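How to Budget for a Two-Arm Bench Without Lying to Yourself

Posted 27th July by Wiremu Waaka, under Planning and Purchasing

Every first budget for a robot bench has the same shape. There is one enormous line at the top that says "arms," a smaller line that says "grippers," and then a line at the bottom that says "misc." Misc is where your year goes to die.

I have now written 4 of these budgets, and the version below is the one I hand to people who come to us at Clenel asking what a two-arm setup costs. It assumes you already know what you want the arms to do. If you don't, close this page and go find out, it's the cheapest step in the process.

Step 1. Write down the task before you open a catalog

One sentence, with the objects in it. "General manipulation" is not a task, it is a way of buying the expensive model. "Reach into a pot on a countertop appliance while the other arm stays out of the way" is a task. It tells you the reach, the height of the table, how far the fingers have to open, and whether you can live with a short wrist.

Then hand the sentence to whoever signs for the money. If they ask why anyone would want that, you will need a better answer than I had.

Step 2. Price the arms as a pair

Sellers love to quote one arm. Ask for two, with both controllers, both sets of cables and both mounts on the same quote. At Trultodside we bought the arms in separate quarters to keep the numbers small, and the second one came with a different mounting plate. The adapter took 13 weeks and cost more than the lunch we had held to celebrate saving money.

Step 3. Budget the grippers as things that wear out

Linkage grippers with bolts and pins are easy to repair, and you will get plenty of chances to enjoy that. For each gripper, put down:

Spare fingertips, at least 2 full sets
Replacement bolts and pins, in the exact size, from the same supplier
One complete spare finger assembly
Wrist cable, longer than you think

Check the lead time on each before you order the arms. Holanda, who make our fingertips, close for most of December, and they don't send a reminder.

Step 4. Decide where the computer lives

I have seen plans with a full load diagram for the table and no place at all to put a laptop. You want the screen near enough to read while you stand at the arms, and outside the reach of both. A wall shelf does this for very little money. Count the outlets while you're up there, including one for the power adapter, and price cable clips. Cable clips are the best value in robotics and I have never once seen them on an order form.

If you plan to use a proper rack instead, add it now. Racks that get added later come out of the salary of whoever forgot them, or at least that's the tone of the meeting.

Step 5. Buy the props, and buy them early

Props means the pots, cups, cookers and whatever else the arms will be handling. They feel too silly to list, so they end up on somebody's personal card. Our last round of kitchen gear came to 234 dollars, almost all of it spent on duplicates. Get duplicates. A shiny steel pot looks different to a camera from a dull one, and when yours gets dented the store will have switched to a new model with the handles somewhere else. 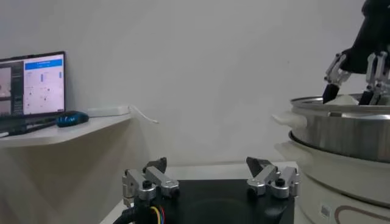 Two grippers, one pot, and the laptop up on its wall shelf.

Step 6. Leave room for the room

Measure the table with both arms at full stretch, then add standing space for a person. White walls and even light cost next to nothing if you paint before the arms arrive – and a good deal more afterward, when everything has to be covered in plastic.

Step 7. Rename misc

Go back to that last line and split it into parts you can defend: spares, cabling, furniture, props, freight. Freight gets its own line because Lotau once charged us more to ship a base plate than to make it. Anything still left over can be called contingency. It's the same money, but contingency gets approved.

Send the finished sheet out with the quotes attached and the expiry date of each one in the first column. Ours expired while the sheet was waiting for a signature, so the arms line went back to Step 2.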